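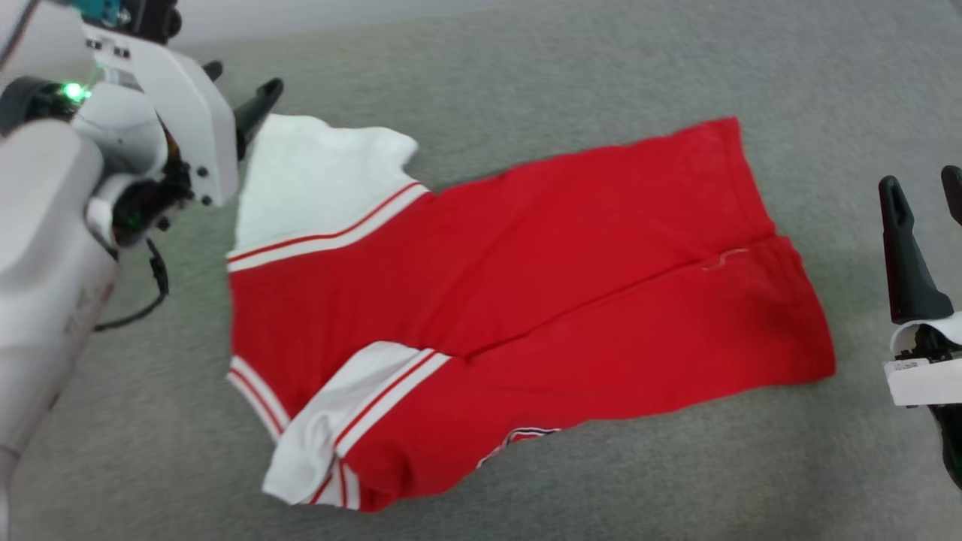

Red knit, white shoulder, grey carpet: laid flat on the floor.

She folds on the floor. The house has tables, she says, but a table has edges, and a sleeve will find an edge and go over it.

We met at Nedel, the mending and laundry shop she has run for six years, on a morning when the pile had reached what she called "a reasonable height for a small dog". She asked not to be named, on the grounds that her mother still believes she works in insurance.

Her method starts with doing very little. A top goes down on the carpet, front or back, and gets left alone for a moment. "People go straight in with the folding. Smooth it first. You don't have to get every wrinkle out, it's a jumper, it isn't a treaty."

Knits are her favourite and also the thing she complains about most. They creep. They have opinions about their own shoulders. White trim on red she regards as a personal test. "Whoever designed that has never owned a washing machine. Cold wash, on its own, and say something kind to it."

Does she ever hang them? She looked at me as if I had suggested nails. "Two pegs and a wet jumper, and by teatime you've got a dress."

The folding itself is plain enough: sleeves in, sides in, bottom up to the neck. She tried a plastic folding board from Koklow one November and gave it to the charity shop by Christmas. It made everything the same size, which sounds like the point, until you own a drawer.
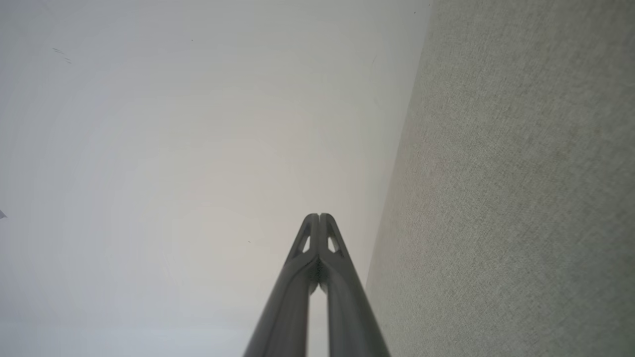 On pale surfaces

Pale surfaces get a section of their own because she would not stop talking about them. She likes them smooth and off-white, and she likes to grumble at them. "Every speck shows. You get one little scuff and that's all you'll look at for the rest of your life."

She wipes hers with a damp cloth and has stopped there. Stronger things were tried, and she would rather not discuss the stronger things.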